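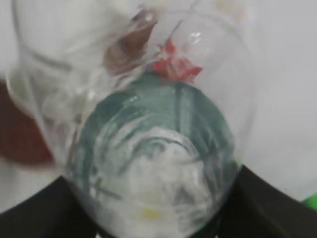 Giltdale Sets New Limits for Lead in Household Glass and Ceramics

April 2019

Giltdale will apply stricter release limits to glass and ceramic tableware sold in the town from October. The rule covers mugs, bowls, plates and any decorated item meant to hold food or drink. It replaces a set of guidelines that shops could follow or ignore.

The change follows a testing program run by the Lillex laboratory, which examined 2,958 items bought from stores and market stalls. Of these, 344 released lead or cadmium above the level the town now plans to enforce. Most of the failures were pieces with painted or metallic decoration near the rim, where the lips make contact. Plain clear glass had the lowest failure rate.

Testing follows a standard leaching method. Each item is filled with dilute acetic acid and left at room temperature for 24 hours, and the liquid is then measured for dissolved metals. Rims are tested separately — the top band of the outer surface is placed in the same solution and measured on its own. An item must pass both parts.

Under the rule, importers must hold a test report for each pattern and glaze color. A report on a white mug will not cover a black or red one from the same mold. Sellers have 28 days to produce the report when asked. Stock that fails may be relabeled as decorative only, provided the label is fixed to the base and cannot be washed off.

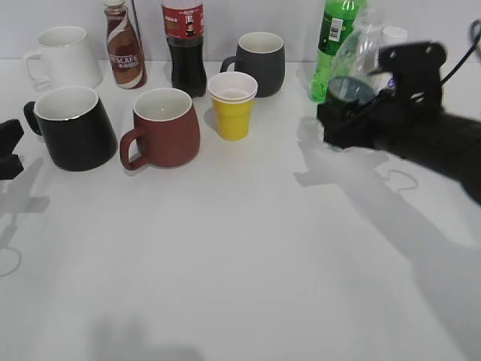

Zaid Nasrallah said the cost of a report per color would fall hardest on small importers, who often bring in short runs of many patterns, and asked that grouped testing be allowed where the glazes share a supplier. The town has not ruled this out. Pascual Medina, in a written response, called the rim test overdue and said the label option for failed stock was too generous.

Items already in homes are not affected. Residents can bring up to 10 pieces for screening at the Rawat Street counter, where a handheld X-ray unit gives a reading in a few minutes. The reading shows whether lead is present in the surface, but it does not measure how much would pass into food. Pieces with a high reading can be sent on to the laboratory for a leach test at the owner's expense.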